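Removing floor marking tape residue from low-pile carpet

Asked by Manikandan Joseph
Category: Floors and carpet

I laid orange-yellow tape on a charcoal low-pile carpet to mark where furniture goes. It was meant to stay down for 60 days and has now been there since February. I lifted a short test piece at a corner and it left a sticky line in the fibers. The carpet is glued down, so I can't take it up.
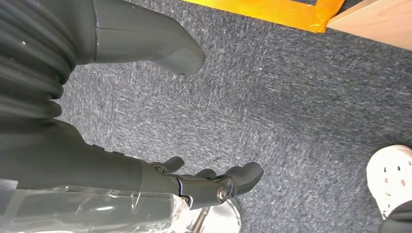 The tape is a vinyl type, 18 mm wide. The backing comes away in one piece but the adhesive stays. Vacuuming does nothing. I don't want a pale patch, as the carpet is speckled black, gray and white and I have no spare. What should I use, and in what order?

3 answers

Anitha Rajan
Pull the tape slowly, folded back flat on itself, in the direction of the pile. Warm it first with a hair dryer on low, a short section at a time. For what stays behind:
1. Test a citrus-based adhesive remover in a hidden spot. Wait ten minutes and check a white cloth for dye.
2. Put the remover on the cloth and blot from the outside in. Don't pour it on the carpet, it can soften the glue underneath.
3. Blot with a drop of dish soap in warm water, then plain water.
4. Press dry with a towel and vacuum the next day.
Any remover left in the pile will collect dirt and you'll get a dark line where the tape was.

Balakrishnan Subramaniam
ice cubes in a bag, then scrape with a spoon. worked on gum

Parvathi Reddy
Agree with Anitha. Ice is fine for lumps but not for a thin film. If any bare wood is touching the tape, keep solvent off it, it will stain.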